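The robotics club at Trolwood meets in a computer lab on the second floor, and most of what it does this year happens on the screens there. Lautaro Vergara, who teaches math and runs the club, started it with eight students. He says the simulated kitchen was their idea.

"I had a plan with a warehouse and boxes," he says. "They looked at it for one meeting and asked if they could do a kitchen. I said fine, but you have to build the tasks yourselves."

The students work in pairs. One writes the commands for the arm and the other keeps the log. Each task gets 1,000 runs before it goes in the report, with the starting position of the arm changed a little every time. The lab machines run them overnight.

Getsemaní Maldonado, a junior, has kept most of the logs since April. Her current task is moving the arm along the counter without bumping anything that is standing on it.

"We had 204 collisions the first night," she says. "I thought that was terrible. Then Fermín ran his and got more." She went through the list by hand and found that a lot of them came from the wrist. The program was planning a path for the tip of the arm and leaving too little room for the parts behind it. "So the tip was fine and the wrist was knocking things over."

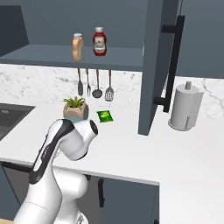 Does a student need to know how to program before joining? Vergara takes beginners, and they spend the first few weeks changing numbers in scripts that older students wrote.

Fermín Cáceres came in that way. He had never written code, and he says the first month was slow. "I changed a speed value and the arm went straight through the counter," he says. "I had turned off contacts by accident. It took me two meetings to find that line."

He now handles the cabinet door task, which the club considers the hard one. The arm has to take the handle and follow the swing of the door – if it pulls in a straight line it loses its grip. Cáceres has rewritten the motion several times and is still not happy with it. "It works when the arm starts close," he says. "From the far side I wouldn't bet on it."

The club will take its results to a student meet in Evcombe, where teams from Tamstead and other schools show their projects. Counting the practice sets, the log stood at 2,266 runs on Tuesday. Maldonado wants the failed ones in the presentation too.

"People always show the good run," she says. "I'd like to show the wrist."

Vergara has asked her to keep that part under five minutes.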